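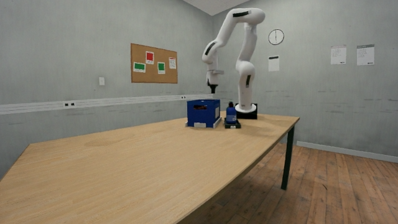 Perguntas frequentes sobre o aluguel do salão para festas de 15 anos

Tempo de leitura: 2 min

Quantos convidados cabem no salão Jurnau?
São 62 lugares sentados. Com pista de dança montada, o limite cai para 57.

Com quanta antecedência devo reservar?
Pedimos cinco meses. Para festas em março a agenda fecha antes — consulte as datas por e-mail.

Posso levar meu próprio DJ?
Sim. Ele precisa enviar a lista de equipamentos e chegar duas horas antes da abertura das portas.

A valsa pode ser ensaiada no local?
Um ensaio de uma hora está incluído no contrato. Ensaios extras são cobrados à parte.

E se eu precisar mudar a data?
A primeira mudança é gratuita até 31 dias antes da festa. Depois disso, retemos o sinal.

Até que horas vai a festa?
A música para à 1h. A família tem mais uma hora para retirar presentes e decoração.

Comentários

Marlene T.: O ensaio pode ser no mesmo dia da festa?

Equipe Jurnau: Pode, Marlene, desde que termine até as 14h.

Hamish Kinnear: Reservei para minha filha. Faltou dizer se o estacionamento está incluído.

Rô: também queria saber do estacionamento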